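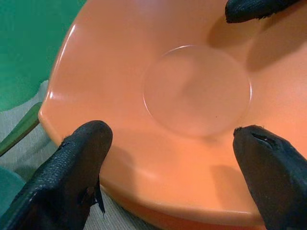
Antonina Kostiuk would have liked the visit to begin in the counting room, before anyone had been shown the store. Her view, given to the group in the first few minutes, was that people understand radiation protection much better once they have watched a background count come up on a screen and have seen that it is never zero. The programme had been printed by then and the order was kept, but several members said afterwards that they agreed with her, and the Section will pass the suggestion on to the hosts.

The visit to the Wodard site took place in December and was attended by 17 members of the Section. It was arranged by Oksana Nazarenko on behalf of the meetings group, and the Section was received by Kyrylo Dmytriv, head of radiation protection, and Stepan Didenko, who manages the dosimetry service. Members signed in at the gatehouse, were issued with visitor dosemeters and heard a short safety talk before entering the controlled area.

The first stop was the source store. Wodard holds sealed sources for its own calibration work and, under contract, for Beltex, whose level gauges are returned to the site when they are taken out of service. Mr Dmytriv explained how each source is booked in, leak tested and given a shelf position, and how the paper register is checked against the electronic one. The paper register has been kept at the wish of the staff, who find it quicker when a source has to be traced by telephone. Members were interested in the arrangements for sources whose certificates have been lost. These are held on a separate shelf until the activity has been measured on site.

From there the group moved to the calibration hall. There are two irradiation rooms, one for survey meters and one for personal dosemeters, each with its own interlock and search button. Mr Didenko carried out a full calibration of a contamination monitor while members watched from the control desk. He drew attention to the difference between the response stated by the maker and the response found in daily use, particularly at low energies, and advised members to ask for the full test sheet when an instrument comes back to them. A certificate showing only a pass tells the user very little.

The counting room was the last technical stop. Samples of water, soil and foodstuffs are prepared next door and counted on the Pladon system, which was installed to replace equipment that could no longer be repaired. The change took longer than planned, as every counting geometry had to be checked again against reference samples. Zoia Lytvynenko asked whether results from the old and new systems could be placed on the same trend chart. Mr Didenko replied that they could, provided that the date of the change was marked and the detection limits were shown for both.

After lunch, 13 members stayed for a discussion on training. Wodard takes trainees for placements of six months, during which they work in each part of the service and complete a written project. The hosts reported difficulty in finding candidates with practical workshop experience, and asked whether the Section could help by making placements better known among college leavers. It was agreed that a notice would be sent to all members and that the matter would be raised at the next Section meeting.

All visitor dosemeters were returned before departure. The readings will be sent to members individually.

The Section wishes to record its thanks to Mr Dmytriv, Mr Didenko and their colleagues for their time and for the care with which questions were answered. Members who would like a copy of the slides on instrument response should write to the meetings group.

Filed under: Section News, Technical Visits, Instruments and Calibration

Contact the Section | Membership | Copyright of the Section and its contributors | Back to top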